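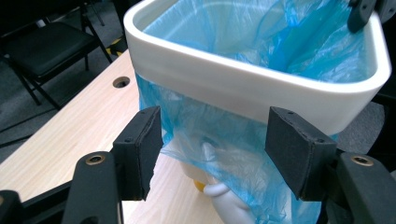
What size bag fits a small desktop trash bin so it doesn't slide down inside?

Measure around the outside of the rim, halve that number, and buy a bag whose flat width is a little more than the result.

marlpit_20
Posted 2022-10-07
Thanks. I should have said which kind of bin. Small white one, square sides that taper toward the bottom, thick lip with rounded corners. The bags I have are the thin blue ones on a roll. I always end up with a wad of plastic sticking out over the front.

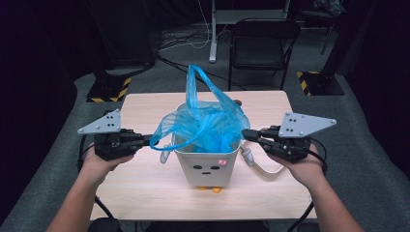

White character bin with the blue bag in it.

kettleday
That's too much bag for that bin. I had the same trouble with a Wulora roll. Went down a size and it stopped. The next size down cost me 12 cents more per bag, but I use fewer.

hobnail
I don't agree with buying smaller. A tight bag on a tapered bin splits at the corners when you pull it out full. Keep the big bags, fold the extra outward over the lip, then twist the slack at the back and tuck it under itself. Takes a few seconds.

kettleday
Mine haven't split, and I'm most of the way through the roll. It depends what goes in. I throw out paper and pencil shavings, nothing heavy.

marlpit_20
Mostly tissues and snack wrappers here. I tried folding it over the lip but the film is slippery and it creeps back up. Also I don't want to cover the face - my kid picked the bin because of the bow.

tinroof363
Use a big rubber band just under the rim. It holds any bag. On a bin with arms, put the band above them or it will ride up.

hobnail
A rubber band works but you have to take it off every time, and they dry out. I went through a whole pack of Trosari ones between July and now.

tinroof363
Never had one dry out that fast. Keep them away from the window.

marlpit_20
OK, I'll finish the roll with a rubber band and then try the smaller size. Does anybody line it with grocery bags instead?

kettleday
I did for a while. The handles hang down both sides and catch on things. If you do it, knot one handle short.

Contact us - Copyright Gosudberg Home Boards - Back to top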